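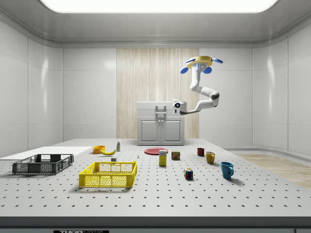

Gunther Heitmann writes that the June version of this page left out the ward map, and that he lost a full sheet of signatures because half the street he was working turned out to be in the next ward. He would like the map moved to the top. It has been moved to the top, and the rest of the page has been checked against the current petition packet.

How to collect signatures for a city council petition in Bradton

Updated 6 October 2023

To get on the ballot for a council seat in Bradton, you need 400 valid signatures from registered voters who live in your ward. You have 40 days to collect them, counted from the day the city clerk stamps your packet.

1. Get the ward map first

The lines were redrawn before the last election and several of them now run down the middle of a street. In Drolwood, the odd-numbered side of the main road votes in one ward and the even-numbered side in another. Ask the clerk for the printed map and the street list that goes with it. The map shows the lines, but the street list shows the house numbers, and the house numbers are what count when your sheets are checked.

Mark up the list before you go out. Cross off every block that isn't yours.

2. Pick up your packet

You have to pick it up yourself or send someone with a signed note. Bring a photo ID. The packet contains:

The declaration of candidacy
The blank petition sheets
The circulator's statement, one for each sheet
A page of instructions

Fill in the top of one petition sheet completely before making copies: your name as it will appear on the ballot, your street address, the office and the ward. If the office is left blank when a voter signs, the whole sheet can be thrown out. Copies must be the same size as the original and printed on both sides, with the circulator's statement on the back. Two separate pages stapled together will not be accepted.

You can usually have the packet stamped on the spot. If you aren't ready to start, take it home and come back for the stamp later. The 40 days do not begin until you do.

3. Decide who will circulate

Anyone who is 18 or older can carry a sheet for you. In Bradton the circulator does not have to live in your ward. The circulator does have to watch each person sign, so sheets can't be left on a counter at a shop or pinned to a board in a lobby.

Give each person their own sheets and write down who has what. A small group that goes out often will do better than a long list of people who said they might help.

4. Go door to door with a voter list

The clerk sells the voter list by ward, on paper or as a file. The file is easier to sort by street. Working from the list means you skip the houses where no one is registered, and you can check the spelling of a name while the person is in front of you.

Early evening is the best time. A short opening works better than a speech. Give your name, say what you are running for, and ask whether the person would sign to put you on the ballot. Some people will think signing is a promise to vote for you. Tell them it isn't.

In Rirau most of the housing is apartments, and you will need permission to enter the buildings. Call the management office ahead of time. If they say no, stand on the public sidewalk near the entrance — you are allowed to be there, as long as you don't block it.

5. Watch each line as it is filled in

These are the mistakes that get lines struck:

A mailing address or a post office box in place of the home address
A missing date, or a date from before the packet was stamped
A printed name with no signature
One spouse signing for both
Ditto marks

If someone makes an error, draw a single line through the entry, initial it in the margin and have them sign again on the next line. Don't use correction fluid. Blue or black ink only.

A voter may sign for more than one candidate for the same seat in Bradton. Other cities have different rules, so don't rely on what you did elsewhere.

6. Collect more than you need

Stop at 450 at the earliest. Jörg Ostermann turned in 4 more than the minimum in his first race for the Usman seat and was off the ballot once the sheets had been checked. Signatures gathered outside grocery stores fail more often than those gathered at the door, so if most of yours came from a parking lot, keep going past 450.

Check your own sheets against the voter list every few days. Put a light pencil mark beside each line you have confirmed. Erase the marks before you file.

7. Sign the backs and file

Each circulator signs and dates the statement on the back of their sheets after the last voter has signed. A statement dated earlier than any signature on the front voids the sheet.

Number the sheets, make a full copy for yourself, and take the originals to the clerk's counter. Mailed petitions are not accepted. Ask for a receipt showing the number of sheets and the time.

After you file, there is a short period when anyone can challenge your signatures. Keep your copies and your marked voter list where you can get to them until it closes. If a challenge comes in, the clerk will call the phone number on your declaration, so make sure it is one you answer.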